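right. desk tidy thread. 1/10 because I know what I'm like

2/10
white table first. everything off it, then only what I use goes back on. took me 37 minutes and most of that was untangling, dont judge

3/10
one clear box stays. upright, divider down the middle, two compartments. had a solid one from Manríquez before and never once knew what was in it. see-through or nothing from now on
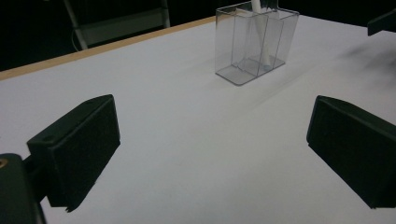

4/10
what goes in the box: long thin things only. sticks, rolled up bits of paper, pens if they behave. tall stuff stands up, you can grab it without rooting about. NO paperclips. paperclips get a tin

5/10
the divider is the whole point btw. without it everything leans over and slides into a heap. Mulora do a version with a lift-out one but I'd want it fixed – lift-out ones end up in a drawer and you never see them again

6/10
ok next, the board. white, rectangular, lies flat on the wooden table. I tried hanging mine in December and hated it, couldn't lean on it. flat means you can write properly and its also somewhere to put the little things down while you sort them
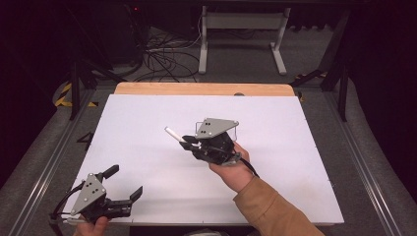
Baltazar Beltrán
Workshop organiser, Brullow, Tustinport

7/10
short white sticks like that one over the board, if yours are chalk: don't leave them loose on the table. they roll. then you tread on one and its in the carpet till spring. straight back in the clear box, every time, even if youre coming back in a minute

8/10
wood table stays bare apart from the board. I mean it. no mug, no post, no "just for now" pile. a strip of clear wood past the far side is plenty to make me feel like a person with a plan

9/10
cables. haven't cracked cables. there's a tangle on the floor behind the table and I've decided its a problem for another evening. velcro ties recomended by three people so far, keep them coming

10/10
someone asked what the box cost – no idea sorry, had it years. any clear one with a fixed divider will do, just measure your longest thing first. mine stuck out of the last one and it tipped over

oh and wipe the box before you fill it, dust shows something awful on clear plastic. off to find the paperclip tin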